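Rerkoneo parent and staff evening
Talk 2: Putting the art supplies away
Speaker notes, Ottmar Kleinschmidt
Running time 11 minutes, plus questions

Opening

Thank the Lelcombe room for letting us use the chairs. Say who I am and that I look after supplies for the after-school art program. Mention that the handout is by the door and that the Viltmont branch has the same one.

Start with the order book. Last year we bought 417 boxes of crayons across both sites. When we emptied the cupboards in June we found 2,497 loose crayons that were still long enough to use. Let that sit for a second, then move on. Most of them were at the bottom of deep tubs with scissors and glue sticks on top.

Why the deep tubs went

A child who wants green has to dig. The short pieces sink, the paper dust collects, and the tub gets tipped out on the table. At the end of the session everything goes back in with both arms. I did this myself for years, so don't make it sound like a complaint about the kids.

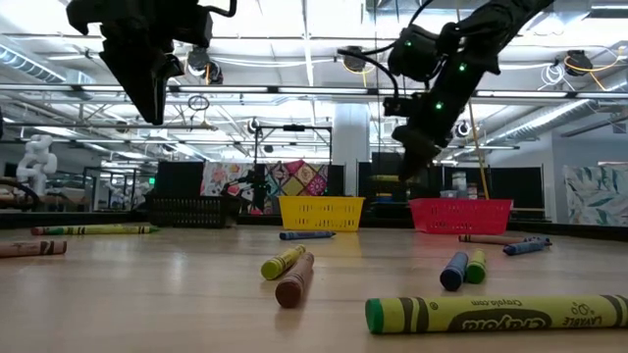 Small baskets are what we changed to. They are shallow, a child can carry one, and two or three fit along the back of a table with plenty of space left to work in front. Choose ones with holes in the sides so the dust falls out and you can rinse them under a tap. Use a different color for each basket, like the black, yellow and red-pink ones on the slide, so that you can say "yellow basket, please" to a five-year-old and be understood. Crayons all over the tabletop is fine during the session. We only care where they are at the end of it.

Sorting

Keep the rule short. At Lelcombe we tried one basket per crayon color and dropped it after a month. There were too many baskets and too many arguments over what counts as blue-green. Now we sort by size. Thick crayons in one, thin ones in another, broken bits in the third. Broken bits are for rubbings and for melting.

If someone asks about wrappers: leave them on until they come off.

Cleanup routine

Call it five minutes before the end. Thick ones first, they are easy to find. Then thin. Then one adult checks the floor and under the radiator. Baskets go back on the low shelf, never stacked, or the bottom one doesn't get used.

It takes our group about 2 minutes now. Skip this line if we're running behind.

Questions I expect

Lids? We don't use them. They get lost.

Markers? Separate box, caps checked by an adult.

Where did the baskets come from? Rivadeneyra, the shop next to the bus station. Any small basket will do.

Hand over to the next speaker and remind people to sign the sheet for the supply swap.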